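Home Gardening, Evening Course
Handout 6: Soil acidity and lime

Please read before the next meeting and bring one soil sample from your own garden. How to take the sample is explained in part 3.

1. What pH tells us

The pH number shows how acid or alkaline the soil is. Seven is neutral. Lower numbers are acid and higher numbers are alkaline. Most vegetables grow well between 6.0 and 7.0. Blueberries want much lower, from 4.5 to 5.2, and they become yellow between the veins if the soil is not acid enough.

It is important to remember that the scale is not even. Soil of pH 5 is ten times more acid than soil of pH 6, and 100 times more acid than soil of pH 7. For this reason we do not try to correct a very acid bed in one season.

The pH decides which nutrients the roots can take. Iron can be present in the soil in good quantity, and still the plant shows iron shortage, when the pH is too high. In very acid soil it is phosphorus that becomes difficult to take. Students often answer with more fertilizer, and this does not help very much. First test, then feed.

2. Where acidity comes from

Rain washes calcium and magnesium down out of the top layer. This goes faster in sandy soil than in clay. Fertilizers with ammonium also make the soil more acid over the years. Pine needles are blamed very often, but the effect of a needle mulch on the soil under it is small.

In the Arancibia plot, which we visited for Handout 4, the lower beds are more acid than the upper ones. The lower beds are sandy and were never limed. Keep this plot in mind for the exercise at the end.

3. Taking a sample

a. Use a clean trowel and a plastic bucket. Do not use a galvanized bucket, because zinc can come into the sample.
b. Push away mulch and dead leaves. Dig to a depth of six inches for vegetables and flowers, and three inches for lawn.
c. Take a thin slice of soil from the side of the hole. Repeat in several places in the same bed.
d. Mix the slices well in the bucket and pick out stones and roots.
e. Spread the soil on newspaper and let it dry in the air. Do not put it in the oven.
f. Fill one cup into a paper bag. Write your name, the bed and the crop on it.

Do not mix soil from a blueberry bed with soil from a vegetable bed. The result would be an average that is true for neither of them. Wait also some weeks after liming before you take a sample.

4. Raising the pH

We use ground limestone. Dolomitic limestone gives magnesium as well, so choose it only when the test shows that magnesium is low. Clay soil needs more lime than sandy soil for the same change, and your test report will give the quantity for your soil.

The quantity is usually written in pounds for 100 square feet. Measure your bed before you go to the store. A bed of 15 feet by 2 feet is 30 square feet, so it needs a little less than one third of the written quantity.

Spread the lime in fall if you can, and work it into the top six inches. It acts slowly and needs some months. Wear gloves and choose a time without wind. Never put lime and fresh manure on the bed together, as nitrogen is then lost to the air as ammonia. 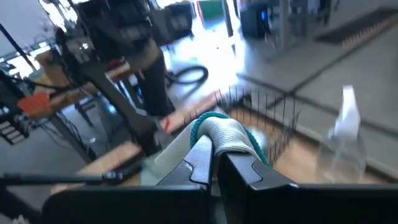 5. Lowering the pH

Elemental sulfur is the usual material. Bacteria in the soil change it into acid, and they work only when the soil is warm and a little moist. Sulfur that is spread in December does almost nothing until spring. Peat moss mixed into the planting hole helps also, but for a large bed it is expensive.

Please do not use aluminum sulfate for blueberries. Too much aluminum harms the roots.

6. Exercise

The test for a lower bed at the Arancibia plot gives pH 5.4. The owner wants to plant cabbage in one half and blueberries in the other half. Write what you would do in each half, and in which season. One page is enough.

Give your page to Laurier McKinnon at the start of class, or leave it in the box in room 106.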